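Galeria: comparação de garras para desmontagem de computadores de secretária

Tudeditz — célula de ensaio 2, caderno de notas
Texto: Ngọc Giáp. Montagem e programação: Aigars Sproģis.
21 de janeiro de 2023

Introdução

A presente página reúne as notas dos ensaios de preensão realizados na célula de desmontagem. O objetivo era escolher, entre garras de dois dedos de comando elétrico, a que melhor se adapta à extração de módulos de memória, placas de expansão e unidades de disco em caixas de torre deitadas sobre a mesa. Não se avaliou a remoção de parafusos, que continua a ser feita à mão antes de a caixa entrar na célula.

Foram ensaiadas 4 configurações. As duas primeiras usam a garra Nunuvex, com dedos curtos e com dedos longos. As outras duas usam a garra Lavau, de curso maior e corpo mais largo, com os mesmos dois pares de dedos montados sobre uma placa adaptadora maquinada para o efeito. O braço, o controlador e o sensor de pulso foram os mesmos em toda a campanha, para que as diferenças registadas pudessem ser atribuídas à garra e aos dedos.

No total registaram-se 2784 ciclos. Um ciclo conta-se desde a saída da posição de espera até ao regresso à mesma posição, com ou sem peça. As paragens por limite de força contam como ciclo falhado, mesmo quando a peça fica presa entre os dedos.

Os comentários que se seguem estão agrupados por tema, pela ordem em que os ensaios foram feitos.

Geometria dos dedos

Os dedos curtos dão maior rigidez e menor desvio na ponta, mas obrigam o corpo da garra a descer muito dentro da caixa. Com a Lavau, a folga lateral junto à gaiola de discos deixa de ser suficiente e o planeador rejeita a maior parte das trajetórias verticais.

Os dedos longos resolvem o acesso e introduzem flexão. Com a Nunuvex a flexão é tolerável para memória e insuficientemente repetível para a placa gráfica, cujo peso desloca o ponto de contacto durante a subida. Sproģis compensou parte do efeito com um desvio fixo em Z no programa de extração. A solução funciona, embora dependa da peça e tenha de ser recalibrada sempre que se trocam as pastilhas de borracha.

As pastilhas finas revelaram-se preferíveis às espessas. As espessas agarram melhor as superfícies lisas, mas tocam no módulo de memória vizinho quando dois encaixes contíguos estão ocupados.

Força de fecho

A Nunuvex aceita um valor de força em percentagem; a Lavau aceita corrente do motor. As duas escalas não são diretamente comparáveis. Para as pôr lado a lado usou-se uma célula de carga entre os dedos e construiu-se uma tabela de correspondência, que está guardada junto com os programas.

Em valores baixos a Nunuvex é mais estável. A Lavau apresenta um patamar inicial em que o aumento de corrente não produz aumento mensurável de força, provavelmente por atrito na guia. Acima desse patamar a resposta é linear e a repetibilidade é boa.

Sensor de pulso e reconhecimento da peça

O módulo de sensor foi mantido ao lado do pulso em todas as configurações. A posição lateral cria uma zona cega do lado oposto da garra, que cresce com os dedos curtos. Uma segunda aquisição, com o pulso rodado, elimina a zona cega à custa de tempo de ciclo.

As superfícies metálicas polidas continuam a ser o caso difícil. As caixas das fontes de alimentação devolvem reflexos que o algoritmo interpreta como arestas. Reduzir a exposição ajuda nas fontes e prejudica as placas gráficas escuras, pelo que o programa guarda agora um perfil de exposição por classe de peça.

Cablagem

Os cabos de alimentação no interior da caixa foram a principal causa de paragem. O braço não os afasta: se o sensor deteta um cabo sobre o volume de aproximação, a peça é saltada e marcada para tratamento manual. O critério é conservador. Uma versão anterior, mais permissiva, arrastou um conector e dobrou pinos numa placa-mãe que fazia parte do lote de referência.

No exterior, o cabo que sai do pulso precisa de folga suficiente para a rotação completa da última junta.

Placa de apoio

O projeto Lâm forneceu o desenho inicial da placa de apoio impressa em 3D, depois alterado por nós em 7 revisões. Os blocos e os postes elevados servem de referência de posição e de apoio para as peças retiradas. A revisão em uso tem os suportes em U afastados do pilar mais alto, para deixar passar os dedos abertos da Lavau.

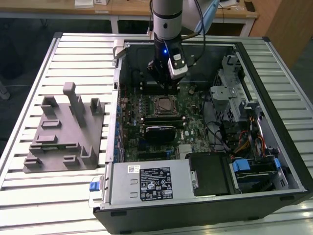

A fixação da placa à mesa também foi revista. Na primeira montagem ficava apenas pousada sobre os perfis de alumínio e deslocava-se alguns décimos de milímetro por contacto lateral. Passou a ser verificada a origem no início de cada série, com três toques em postes definidos. Se o erro exceder a tolerância, a série não arranca.

Controlador

O controlador de origem fecha o anel de força com um período demasiado longo para a descida sobre componentes frágeis. O anel foi transferido para um computador externo a 1000 Hz, ficando o controlador original apenas com a supervisão dos limites. A diferença é nítida no contacto com os módulos de memória: o pico de força na aproximação baixa e deixa de ser necessário reduzir a velocidade no último troço.

A latência do barramento da Lavau não acompanha este ritmo. Para esta garra, o comando de fecho é enviado uma única vez, e o fim do movimento é confirmado pela leitura da posição dos dedos.

Resultado provisório

Memória: Nunuvex com dedos longos e pastilhas finas.
Placa gráfica: Lavau com dedos longos, aproximação inclinada.
Unidades de disco: Lavau com dedos curtos, após abertura manual do fecho da gaiola.
Fonte de alimentação: nenhuma configuração aprovada. A largura da peça excede o curso útil da Nunuvex, e a Lavau escorrega na chapa lisa.

Falta repetir a série das placas gráficas com um trocador de ferramenta, para medir o tempo perdido na mudança de garra a meio da desmontagem. Os ficheiros de registo e a tabela de correspondência de forças podem ser pedidos a Aigars Sproģis.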